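Week 6 handout – Ceramic decoration: how the flowers get on the plate
Intro to Everyday Objects, P. Durrani

Read before Thursday. Notes are rough, bring your own. Reading is the Pellegrini chapter (Adelmo Pellegrini, "Table Wares and Their Makers"), first half only, skip the part on tax.

Recap from last week

Body, glaze, firing. Body = the clay. Glaze = glass coat melted onto it. Earthenware stays porous under the glaze, stoneware and porcelain mostly don't. If you were absent get Etenesh Yilma's notes, she has the firing table copied out properly. Mine on the board had two rows swapped, sorry.

Today: surface decoration. Main question for everything below – is the color UNDER the glaze, IN it, or ON it? Once you can answer that you can usually guess at the method, the price and how well it will wear.

1. Underglaze

Color goes on the clay or on the biscuit (once-fired piece), then clear glaze over the top, then the hot firing. Color is sealed in. Very tough. Problem is the heat – a lot of pigments burn out or go brown. Cobalt blue survives nearly anything, hence so much blue and white in the world. Iron gives browns, chrome gives greens. Good pinks and reds are the hard ones.

Transfer printing belongs here, historically. Engraved copper plate, inked with ceramic color, printed onto thin tissue, tissue rubbed down on the biscuit, then soaked off. Look for joins in the border pattern where two bits of tissue meet badly. Students always like finding these. Bring something from home if you have it.

2. In-glaze

Color applied to the glazed surface, then fired hot enough that the glaze softens and the color sinks in. Tin-glazed wares (maiolica, delft) get to a similar place by another route: painting onto the raw unfired white glaze. No rubbing out, powder drinks the paint straight off the brush. So the drawing is quick and loose. Modern hotel ware often in-glaze since it stands up to machine washing.

3. Overglaze (also called on-glaze, enamels)

Color goes on the finished glazed piece. Then a low firing, somewhere in the 700s to 800s C, just enough to fuse the enamel to the surface. Compare with 900 and up for most earthenware. Lower heat = far wider palette. Pinks from gold, yellows, soft greens, all possible. This is why the rose became THE overglaze flower.

Downside, it sits on top. Wears with scrubbing, dulls in dishwashers. Tilt it to the light and you can often see the edge of the color, sometimes feel it with a fingernail. Gold rims also overglaze and go last of all.

4. Decals

Most flowers on cheap and mid-price plates now are decals. Steps:

– design seperated into colors, printed in ceramic ink on gummed paper
– cover coat (a lacquer film) printed over
– cut out, soak in water, film slides free of the paper
– slid onto the glazed piece, squeegee from the middle out, NO bubbles
– dry fully
– fire, film burns off, color stays

A bubble left in = pinhole or bare patch after firing. Orathai Thongsuk worked a season on the decal bench at Zurico and told us her first week was all bubbles. A sheet there cost the same whether it had two colors or 11, so the designers went a bit wild. Her talk is in the April slides.

Decals may be fired as overglaze or in-glaze. Same paper, different inks, different kiln. So "it's a decal" does not answer the under/in/on question! People lose marks on this.

5. Placement

Not enough written on this. Old dinner services: center motif plus full border, symmetrical. 20th century onward you get the off-center spray, flowers near one side of the rim and white space elsewhere. Cheaper too, one small decal and done. Lettering added as another design element, often script.

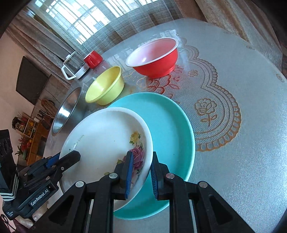
Fig. 1. White plate, pink rose and yellow flower near the rim, faint gray script across the center.

Things to think about with placement: which way up is the plate? A spray at the lower right gives a round object a top and a bottom. A border doesn't. Restaurants tend to care about this, homes mostly not. Also food covers the middle, so any center design is seen before and after the meal and hardly during. Thongchai Duangkaew argues in his article that center lettering is for the shelf and the shop, meant to be read when the plate is standing up. I half agree. Discuss.

6. Case: the Plendamau workshop

Small pottery, hand-painted roses until the switch to decals. Before the switch, 200 plates a week. After, 460, same kiln, one fewer painter. They kept one hand-painted line, Feven, sold at over twice the price. Buyers could not always tell them apart, so the painters started leaving a visible brush drag at the end of each leaf. Question for seminar – is that drag decoration or a signature?

Terms to know

biscuit, enamel, cover coat, in-glaze, transfer, muffle kiln (the low one for enamels), ghosting (faint mark left where overglaze has worn off)

For Thursday

One plate or cup from home. Half a page: under, in or on, and how you know. Don't look it up first. Thaweesak room, usual time, bags under the tables please as we need the aisle clear. Short quiz on terms the week after, spelling doesnt count.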